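Print this article | E-mail to a friend

The Table That Never Gets Cleared

A workbench is supposed to be where work happens. In most homes and shops I have visited, it is where work is kept, like leftovers, until somebody can face it.

I have been thinking about this since a repair club in Barnthorpe invited me to spend an afternoon watching people sort out their tables. The club meets upstairs from Skineck, a hardware store that has sold 3,000 small plastic drawers in the past year and, judging by what I saw, very few labels. Members pay 30 dollars to join. For that they get a key, a shelf and the right to complain about everyone else's shelf.

The club's big idea is the reset. Before you start anything new, you pick up every item on the tabletop and decide where it lives. It sounds simple until you are holding a long screwdriver that fits in none of your drawers, a brush with more dust in it than the floor has, and a plastic part that clearly belongs to something. You can't throw that part away. The day you do, the something will turn up.

I tried the reset at home on 2019-07-14, on a bench by a company called Nendden that cost me 850 dollars and has a very handsome surface, or so I recall from the catalog. It took six hours. Two of those went to a coffee can of screws, which I sorted by length, then by head, then back into the coffee can.

The club's handbook, known as the Teoh list after the street where the first meetings were held, divides the contents of any table into tools, parts and guests. Tools go back on the wall. Parts go with the job they came from. Guests are things that wandered in and stayed: the brush, the roll of tape, the mug. The handbook is firm about guests. I am less so, and my mug has been out there since last August.

What I did learn is that a wide table is no help at all. Give people more room and they set things down farther apart, at careless angles, and call it a layout. A long tool lies on the diagonal. A loose part rests on its side a little way off, and a strip of blue tape clings to the front edge long after anyone remembers what it marked.
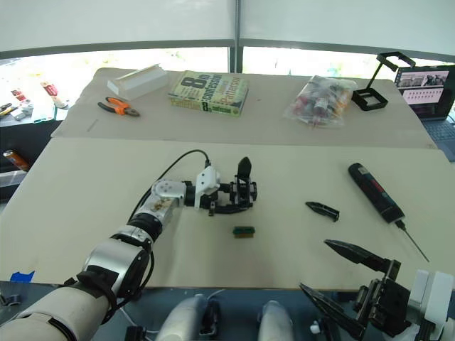

Where to Put the Brush

The handbook gives the brush a hook of its own, at shoulder height, on the side of your better hand. I put one up. The brush is on the bench, next to the hook's packaging.

Contact us | Copyright 2019. All rights reserved. | Back to top

We use cookies to improve your visit. By continuing to browse, you accept our cookie policy.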